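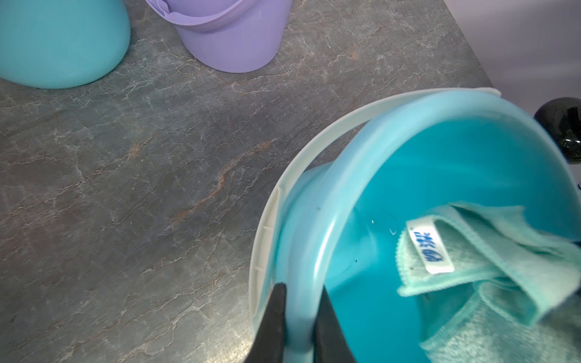 Kirolo Lab Teaches a Robot to Hang On to a Bucket

May 2023

Anyone who has carried a bucket across a kitchen knows how the thing likes to swing and tip, and how a cloth inside will slide to one side just when you don't want it to. It's a small problem for people and a surprisingly stubborn one for robots, and the team at the Kirolo lab has spent a good part of the year on it.

Their new method, which they call Clestine, lets a two-fingered gripper take hold of a plastic bucket by its rim and keep it steady using the view from a small camera at the wrist. Older programs planned the whole lift ahead of time and then carried it out, come what may. Clestine checks the picture again and again as the arm moves – where the rim curves, where the handle lies, what's inside – and makes little corrections along the way.

"We started with empty buckets, and we were very pleased with ourselves," said Ignacio Rivas, who leads the project, laughing. "Then we put a cleaning cloth in one and had to go back to the beginning."

The cloths turned out to be the best teachers. A crumpled cloth changes shape and shifts its weight, and the droplets and bright reflections on shiny plastic can fool a camera into seeing an edge that isn't there. Carmela Tejada, who wrote most of the vision software, added many such cases to the practice set, along with buckets in several colors set out on a dark stone-patterned countertop.

In the latest round of 179 lifts, the gripper lost its hold 7 times. In January, with the older program and the same number of lifts, it lost its hold 17 times. Most of the remaining slips happened when the handle had fallen across the spot where the fingers wanted to close, and Tejada is working on that now.

The group plans to share its software with the cleaning-robot project at Luvine this summer, and pouring comes next – a subject on which Rivas said he would rather not make any promises just yet.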